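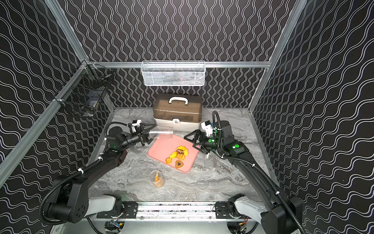
Food Storage and Service, Unit 6
Dry Snacks: Trays, Jars and Boxes
Course handout, February 2024
Instructor: Ea Kjærgaard

Read this before the practical. Bring it with you, along with your labels from Unit 5. The reading for this unit is the Bovwood chapter on low-moisture foods, up to the section on nuts. You can skip the nuts until Unit 8.

1. What counts as a dry snack

For this unit, a dry snack is a baked or fried item that is meant to be eaten crisp and that keeps at room temperature. Crackers, hard cookies, rice snacks and pretzels all qualify. Soft cookies, filled cookies and anything with fresh cream do not, and they are covered under chilled service in Unit 9.

The main thing that goes wrong with a dry snack is that it takes up water from the air. A cracker left out in a humid room loses its snap well before it becomes unsafe. Fat going rancid is slower and shows up mostly in items with a lot of butter, nuts or seeds. Breakage comes third and is nearly always caused by handling.

Sugar matters too. A sweet glaze gets sticky before the cookie under it goes soft, so check glazed items by touch with a clean glove as well as by eye.

2. The three containers

We use the tray, the jar and the box. They do different jobs and students lose marks every term for mixing them up.

Tray. Open, shallow, for serving. Food on a tray is on its way to being eaten. It has no protection from the air, so the time it was filled goes on the service sheet. Use a flat tray with a raised edge. A color that contrasts with the food makes crumbs and broken pieces easier to spot, and a plain pastel works well for most baked goods.

Jar. Closed, clear, for a single kind of item in a small amount. A clear plastic jar lets you check the contents without opening it, and it will not shatter if it is dropped in a work area. Jars with a wide mouth are easier to fill and much easier to dry after washing. Keep jars out of direct sun. Clear plastic does nothing to protect a high-fat cookie from light.

Box. Closed, larger, for holding several jars or wrapped packs together. The box should have a lid that latches and, if it is going to be moved between rooms, a handle on top. Loose food does not go straight into the box. If the lid is see-through or partly so, you can check for condensation from above. The Brastier boxes in the teaching kitchen have replacement seals in the second drawer. The older Workomell boxes don't, so if a seal is split, take the box out of use and tell me.

3. Setting up the work surface

Clear the surface, wash it, sanitize it and let it air dry. Do not wipe it dry with a cloth. A stone-patterned surface hides crumbs and water spots, so bend down and look across it at a low angle before you put anything on it.

Set the closed box at the back. Put the tray in front of it, within easy reach. Jars go beside the tray while you are filling or emptying them and return to the box when you are done. Labels, pens and clips belong in a hanging basket off the surface. Wire mesh is fine for this, but very small items fall through it, so keep those in a cup.

The tray does not have to be square to the edge of the counter. Turn it whichever way lets you reach all of it without passing your sleeve over the food.

4. Filling a tray

Fill from the far side toward you. Use tongs for large cookies and a scoop for small crackers. Place the heavy, smooth pieces first. Anything with points or a thin edge, such as a star or a scalloped round, goes on afterward, where it will not carry weight. Small pieces can rest on top of a larger flat one if the tray is going to be eaten from right away. They should not be stacked for transport.

Mixed trays need some thought. Put sweet and savory items together only when the menu asks for it, since cheese and spice powders transfer within a few minutes. Chocolate and cocoa items leave dark crumbs on pale ones. On a tray that is mostly orange and yellow crackers, one dark cookie looks good, and it should sit toward an edge.

Write the allergens for every item on the tray card. A mixed tray carries all of the allergens of everything on it. You cannot clear one corner.

5. Returning food to storage

Food that has been on a tray in front of guests is not returned to a jar. It is eaten or thrown out.

Food that has been on a tray in a clean preparation area, and has not been out for service, may be jarred again within the time limit on your sheet. Use this order:

Check that the jar is completely dry inside, including the thread.
Lay the pieces in with tongs. Tilt the jar or put it on its side for long or fragile items and slide them in.
Stand it up, wipe the rim, close the lid.
Write a new label with the original opening date. Do not write today's date in its place.
Put the jar in the box and latch it.

A jar on its side will roll, so keep a hand on it or rest it against the tray edge.

6. Worked example: moisture pickup

A sealed catering pack of crackers weighs 2,000 g net. A jar filled from it holds 568 g. After a week with a poorly fitted lid, the contents weigh 585 g. The gain is 17 g. Divide 17 by 568 and you get 0.030, a gain of 3 percent by weight. The Cheng tables at the back of your binder give the texture limit for each product type. Look up plain crackers and write down whether this jar passes.

Weigh the jar empty first. In the October practical several people forgot the empty weight and had nothing to subtract.

7. For the practical

You will have 47 minutes, including cleanup. Work in pairs. One person handles food and the other handles labels and lids, and you change over at the halfway point. Hand in the service sheet, one tray card and your moisture calculation. Marks are split evenly between the written sheet and the state of your station when you leave it.

Closed shoes, hair tied back, no rings. Tell me beforehand about any allergies that affect what you can handle.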